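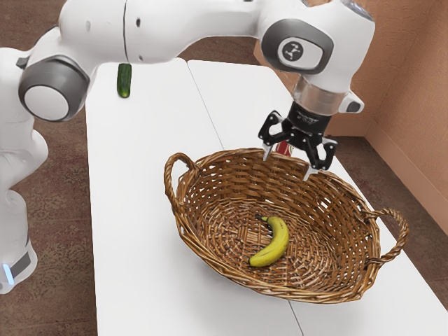 A white robot arm with a black gripper. Computer rendering.

Cat shelter's toy drive brings in 1,497 handmade toys

February 2019

The Nirnach Cat Shelter has closed its winter toy drive with 1,497 handmade toys, the most it has received since the drive began. The goal was 1,000.

Knitters, sewing groups and school classes sent in mice, felt balls, crinkle squares and stuffed socks. The shelter had posted a free pattern for a small knitted mouse on its website, and that was the toy most people chose to make.

"We put one new toy in with each cat when it arrives, and it goes home with the cat when it's adopted," said Melahat Ertürk, who runs the shelter. "It smells familiar, and that helps in the first few days."

Staff members checked each toy before it went into storage. A total of 102 were set aside because they had glued-on eyes, bells or long loose yarn, which cats can chew off and swallow. Most of those will be fixed and used. Ertürk asked people making toys in the future to stitch on any features with thread and keep tails under 2 inches.

The shelter will keep enough toys for the rest of the year. The others are going to Sarıgül Animal Rescue and to foster homes in the Ustum area, where several litters of kittens are expected in the spring.

Pravesh Adams, who sewed fleece fish for the drive with his two daughters, said the family used fabric left over from an old blanket. "Our own cat stole the first three," he said.

Extra toys without catnip will be sold at the shelter's front desk in March, with the money going toward spaying and neutering. Catnip toys are being kept for adult cats only, as young kittens generally don't respond to it.

The shelter is no longer taking toys but still needs clean towels, canned kitten food and unscented litter. Donations can be left at the side entrance during opening hours.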